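Fall Slowpitch at Rekell Park: Frequently Asked Questions

Updated Saturday, August 18, 2018

Fall ball is almost here and our inbox is filling up, so we've pulled together the questions we hear most. If yours isn't covered, write to us through the contact form and we'll get back to you (usually the same evening, sometimes from the dugout!).

When does the season start?

The first games are the week after Labor Day in September. Each team gets a full regular season plus the playoff bracket, and everybody makes the bracket. We love that part. A team that drops its first five can still get hot at the right time, and the Urow team did precisely that last fall, going from the bottom seed to the final and losing by a run under the lights.

How many people play in this league?

Last fall we had 261 players on the rosters, our biggest group yet, and this year is looking just as good. Spring is a little smaller. If you've only ever played with us in spring, come try fall. The evenings are cooler, the infield isn't baked hard, and the sunsets over left field are something else.

Do I need to be any good?

Nope! We run two divisions. Division A is for folks who have played a lot and want quick games with sharp fielding. Division B is for everybody else, including people who haven't swung a bat since middle school. When you sign up as a team, you pick your division, and we may ask you to switch after the first two weeks if your scores are very lopsided.

I don't have a team. Can I still sign up?

Please do. Check the "free agent" box on the form and tell us which positions you like and which nights you can't make. We place free agents on teams that are short, and if we get enough of them we build a whole new team. The Terico team started that way and now they have matching socks.

How do I sign up?

Everything is done online now. Fill in the form, sign the waiver, and pay by card. Team captains register first and get a team code, which they pass along to their players. If you lose your code, the captain can look it up on the team page.

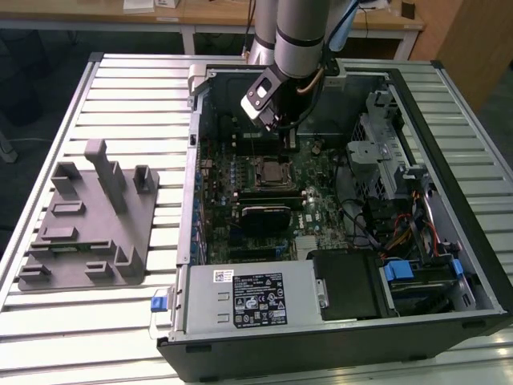
One thing to watch: the form doesn't save your place if you walk away from it. Have your emergency contact and your shirt size handy before you begin and you'll be done in a few minutes. Once you've paid you should get an email with a receipt. Check your spam folder before you fill it in a second time, please, as we then have to refund one of them by hand.

What does it cost?

Individual players pay $106, which covers field time, umpires, game balls and a league shirt. Free agents pay the same. Team captains don't get a discount but they do get our undying love and first choice of practice slots.

Can I get my money back if I drop out?

Full refund up to the day the schedule is posted. After that we refund half if we can find someone to take your spot. If you get hurt, talk to us. We'd much rather work something out than have you limping around second base.

What equipment do I need?

A glove and shoes you can run in. Rubber cleats are great, metal spikes aren't allowed. Teams bring their own bats, and every bat has to carry a certification stamp that the umpire can read. If the stamp has worn off, the bat stays in the bag. Helmets are optional for batters and we have a few loaners in the equipment shed. Pitchers in Division A must wear a face mask this year, and we strongly encourage it in B.

How does the pitching work?

Slow and high! The ball has to arc between six and twelve feet and the umpire calls it in the air. Batters start with a one-and-one count, so games move along nicely. A foul with two strikes is an out, except that you get one courtesy foul first. Yes, people argue about the courtesy foul every single season.

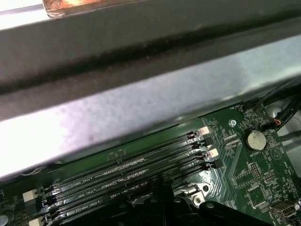

Several captains wrote in to ask that we drop the courtesy foul altogether, saying it slows down the late innings and that new umpires forget it half the time. Others were just as sure it should stay, mostly for the sake of the Division B hitters. We put it to a vote in the spring and it stayed. It will come up again at the captains' meeting, so bring your best case.

Is there a home run limit?

Four per team per game in Division A, two in Division B. Anything over that is a single and the runners move up one base. The fence in left is 261 feet from the plate, so yes, it can be done, and it's a blast to watch.

Is there a mercy rule?

Yes. Fifteen runs after five innings, or twenty after four. Most teams keep playing for fun until the time runs out, and the umpires are usually happy to stick around.

What happens if it rains?

We make the call by 4:30 on game day and post it on the home page and the text line. If it hasn't been posted, the game is on. Rainouts get moved to the open Sunday slots in the order they happened. Lightning stops play for thirty minutes from the last flash, no exceptions.

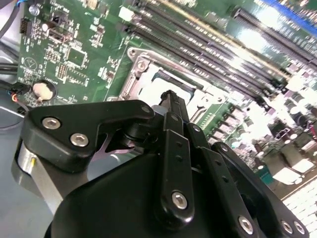 Field 2 drains much more slowly than the others, so a game there can be called off when the rest are fine. Read the post all the way through and look for your field number. If you're able to lend a hand with a rake after a storm, come early. We've saved plenty of games that way, and the coffee is on us.

Who keeps the stats?

Each team keeps its own book and the home book is the official one. Captains enter the final score on the team page by noon the next day. We post standings, runs for and against, and home runs. Batting averages only go up for teams that send in full sheets, but we hope more of you will. Last year's Mughal team sent in every sheet and had 188 hits on the season, and we had a great time reading through them.

Can kids and dogs come?

Yes and yes. Kids have to stay out of the dugouts during play and dogs need to be on a leash. There's a playground behind Field 1 and the snack window is open for every evening game. Try the nachos.

How do I become an umpire?

Tell us you're interested on the contact form. We pay per game, we train you over two evenings before opening week, and you'll work your first games next to someone who has done it before. It's the best seat at the park.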